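3.2 Desk surfaces and reported comfort

Participants were office staff who worked from home at least three days a week. Of the 153 people who returned the first survey, 38 agreed to keep a daily log of where they worked and how their wrists, neck and shoulders felt at the end of the day. Logs ran for 24 working days in December and the weeks after it, with public holidays left out. Seven people stopped before the end and their entries were dropped from the comfort scores, though we kept their answers on furniture.

Most households did not have a separate study. The kitchen or dining table was the usual place of work, and it often had to be cleared for meals. Several people said they left a tablecloth on all day to protect the finish or to save putting it back at dinner. Earlier work by Hadgu and Li treated the tabletop as a fixed, bare surface, and we think this misses a common habit. Respondents who worked on cloth mentioned bunching under the forearm and a pointer that jumped on patterned fabric. Those who used a mat on top of the cloth mentioned these less often.

We coded each workspace by surface covering, table shape and pointing device (Figure 2). Two of the authors coded all entries separately and settled differences by discussion. Chair height was recorded by the participants themselves with a tape measure, so small errors are likely. We did not ask about eyesight or the colour of the covering, and both should be included in later surveys. Labour hours were taken from the logs and not checked against employer records.

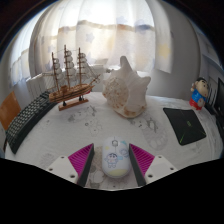
Figure 2. White computer mouse on a table covered with a printed cloth.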